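Transcript hold over a two-dollar library fine

Posted by Telma Medina

I finished at Cernach in June and need an official transcript sent to Nulosholm. The portal shows a hold, code 2883. I paid the $2 library fine and the hold is still there. Who removes it?

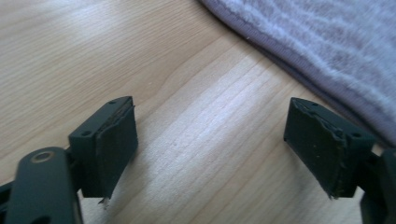
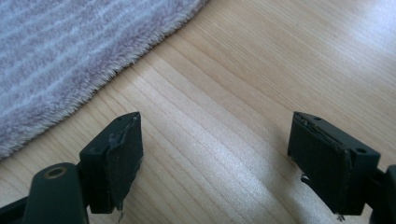
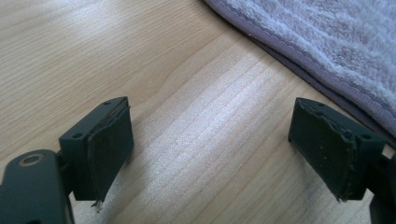
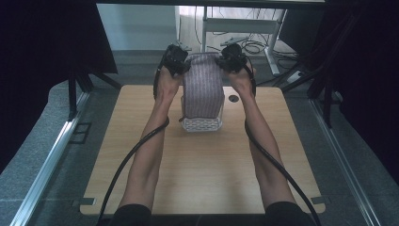 gallardo
The library has to release it, and the registrar can't. Email them your receipt and student number. Mine cleared in three days. Then place the transcript order again, as the old one gets canceled.

hinosari
same thing happened to me, just call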